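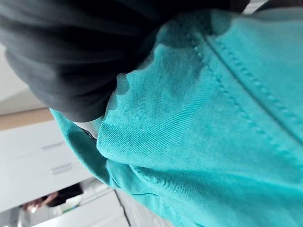
I had shingles in June. I'm writing it down mostly for my own records, and because two people at work have asked me what it was like.

It started as a sore patch under my left shoulder blade. I had been moving boxes the weekend before and figured I'd pulled something. I took ibuprofen and slept on the other side. After 3 days the skin there hurt when my shirt touched it, which a pulled muscle doesn't do, but I still didn't think much of it. Then I got a line of red bumps that went from the middle of my back to just under my arm. It stayed on the left side and never crossed over.

I called the clinic in Betham and they got me in the same afternoon. Dr. Zaidi looked at it for a few seconds and said shingles. She asked if I'd had chickenpox as a kid. I had, in second grade, along with most of my class. The virus stays in the nerves after that and can come back decades later. She put me on an antiviral for a week and told me to keep the rash covered and stay away from my niece, who is pregnant, until everything had crusted over.

The pills work best if you start them within 72 hours of the rash showing up. I made it, but only by luck. If the appointment had been a couple of days later I would have missed that window. So if you have pain on one side and then a rash in the same spot, call somebody that day.

I posted a short note about it on the Vadbridge neighborhood board while I was home, and mentioned that I had never gotten around to the vaccine.
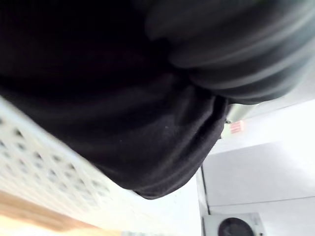 Meenakshi Thomas wrote back that she had both doses last year and the second one knocked her flat for a day, with chills and a sore arm, and that she would do it again tomorrow. Her mother had nerve pain for months after shingles and couldn't stand a bedsheet on her side.

That got my attention. The lasting pain is the part I had been reading about at night, and it gets more common with age. Mine has mostly faded. I still get a prickle in the same spot when I'm tired, and once in a while an itch that scratching does nothing for. Dr. Zaidi said to give it time and come back if it gets worse.

For anyone going through it now, cool damp cloths helped me more than the lotion did. I wore the softest thing I owned and took the week off from the gym.

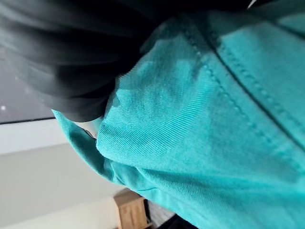
The bad nights were the fourth and fifth after the rash came out. I slept in the recliner for both of them and watched a lot of baseball with the sound off. By the end of the week the blisters had dried up and I went back to work half days.

I asked about getting the vaccine now, and the answer was yes, even after having had it, once the rash is completely gone. It's two shots, 2 to 6 months apart. I have the first one scheduled at the pharmacy on Paracha Street. I'll post again if the arm is bad.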